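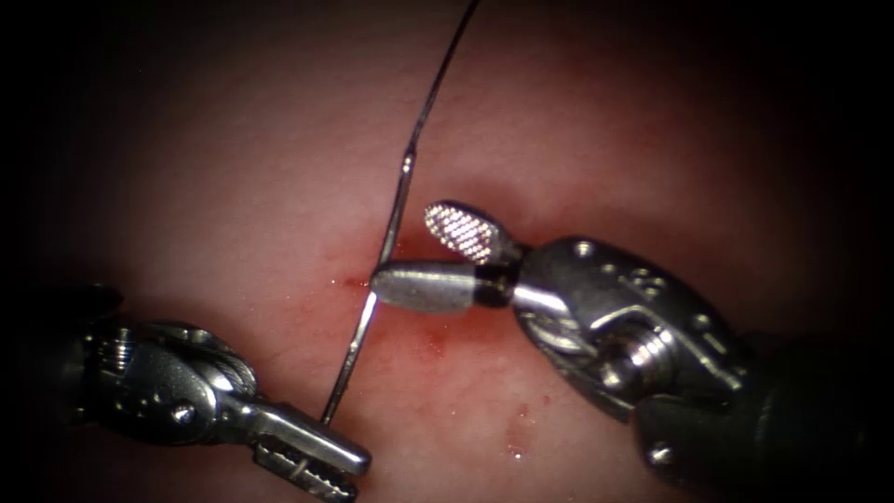 Amparo Pacheco used to finish a Saturday shift at Fatdale with sore thumbs and a stack of paper forms, and she says she misses neither. The stitching programme now handles the repeat runs, and she spends the morning on the part of the job she trained for, deciding whether a stitch is any good.

Fatdale Surgical Workshop is delighted to announce that automated suturing has become part of everyday work at its Fosport site. The system pairs two-instrument robotic equipment with Brollitz, a control programme written in-house over two winters. It passes a curved needle through tissue from one instrument to the other, while a member of staff watches from the console and can take over at any point.

Suture testing has always been slow, careful work. Each thread has to be tried over and over, with the needle going in at the same angle and the same depth, and by mid-afternoon even a very steady pair of hands starts to wander. Brollitz doesn't get tired! Since June it has completed 1000 supervised passes, and 900 of those needed no help from the console.
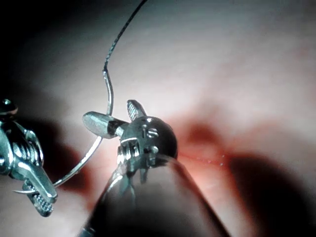

What changes for staff

No posts have been lost. Bench staff have moved to the console in pairs, with one person following the needle and the other marking up the recording, and they swap over every hour. Everyone who wanted console training has had it, in paid time, and two of the team have gone on to write their own stitch patterns (the corner stitch is already a favourite in the building).

The staff asked for some changes along the way and got them. The pause pedal was moved to the left, the alarm tone was made a good deal less shrill, and the programme now waits for a spoken "go" before the first pass of the day. Hand stitching stays on the rota every week so that skills are kept up, and anyone at the console can refuse a run without giving a reason.

The hardest moment is still the handover. One set of jaws has to keep hold of the needle while the other comes in close and open, ready for the point, with very little room between them. Of all the recordings made so far, 623 have been marked up by staff with this step in mind, and their notes go straight into the next version of Brollitz.

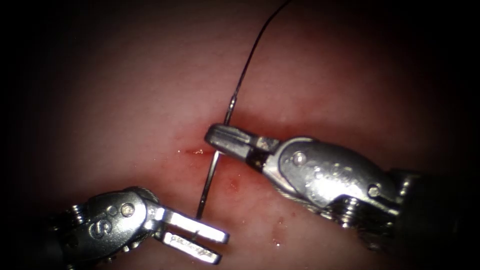

Next steps

A second console is on order from Obradović, and evening sessions will start once it has been fitted. The workshop will also open its marked-up recordings to teaching hospitals on request.

Visits to the Fosport site can be booked through the Fatdale front desk on extension 2529.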